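The Darkby Letter Swap

The Darkby Letter Swap is a postal hobby exchange in which the members send each other handwritten letters, small paper items and used stamps. It was started by Evaristo Esquivel, a retired school teacher, who placed a note in the window of a stationery shop in Darkby and asked for persons who "still like to wait for the post". The exchange has 425 members in the present register and is run without payment.

Origin

Esquivel had kept pen friends since his school years, and when several of them stopped writing he looked for new ones near his home. The first answers to his note came from three people. They agreed to write one letter every month and to pass the addresses of the others in a circle, so that each member had always a different partner. This circle is still the base of the exchange, although it is now divided in smaller groups called rounds.

A short newsletter, Wirneo, was added later. It was first typed by Esquivel himself and copied at the town library. The name comes from a misprint in the first issue, where the title was meant to be "Winter News". The readers liked it and it was kept.

How a round works

A round opens in February and lasts until the end of the year. Each member receives a list of partners and writes to them in the order of the list. A letter must be written by hand and must have at least one full page. Typed letters are accepted from members who have difficulty with holding a pen. It is usual to put something flat in the envelope – a tea bag, a pressed leaf, a bus ticket or a recipe – but this is not obligatory.

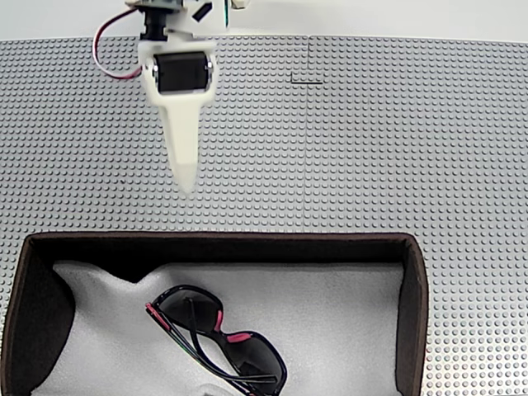

Members who cannot write in a given month are expected to send a plain card with the word "later". These cards are known as laters and some members collect them. The oldest known later is kept by Esquivel in an album together with the original shop note.

Disagreements

The question of stickers has divided the members for a long time. Some of the older ones consider that a letter full of stickers is a way to avoid writing, while many newer members decorate every envelope. A proposal by Ms Radulović, who edited Wirneo for several years, was to make a separate round for decorated post. It was accepted, and this round is called Ivon. It is at present the largest in the exchange.

A second disagreement concerned e-mail. It was suggested that members could confirm by e-mail that a letter has arrived, but the majority voted against it. The rule says only that the answer is the confirmation.

Archive

Letters belong to the person who receives them. Members may give them to the archive if the writer agrees, and the archive held 2161 letters when it was last listed, on 8/20/26. They are stored in boxes by year and not by name. The shelves have place for 3000 letters. Visits are possible by written request, which must be sent by post.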